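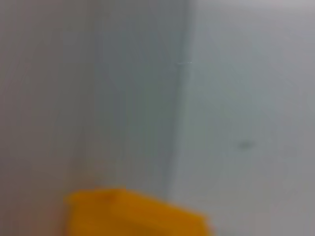 Flandthorpe Readers: The Kwofie Tales, Boxed Set

Four hardcover books of the original Kwofie stories, reset in larger type and sold together in a slipcase. The set follows the first printed versions, including the two chapters that were dropped from later school editions.

What's in the set
The Clockmaker's Goose
Kwofie Under the Hill
The Road to Ditstead
The Last Ferry, with the short tale "Salt and Buttons"

The Road to Ditstead has the longer ending, in which the goose stays behind at the mill. Readers who grew up with the paperback will know the shorter one. Both are printed here, the shorter one as an appendix.

Details
Publisher: Trimance
Binding: sewn hardcover
Pages: 200 per volume
Line drawings: 19 in each book
Reading age: 8 and up, or younger if read aloud
Language: English (American spelling)
Price: $42 for the set

The volumes are not sold separately. The map of Ditstead is printed on the inside covers of the third book only. There is no dust jacket.

Notes on the text
Spelling has been brought up to date, but names and songs are left as they were. A short glossary at the back of each book covers old farm and boat words. Chapter numbers match the paperback except in Kwofie Under the Hill, where the restored chapters come after chapter six.

Shipping and returns
Orders placed after 12 February 2026 ship from the second printing. Unread sets can be returned in the slipcase for a full refund.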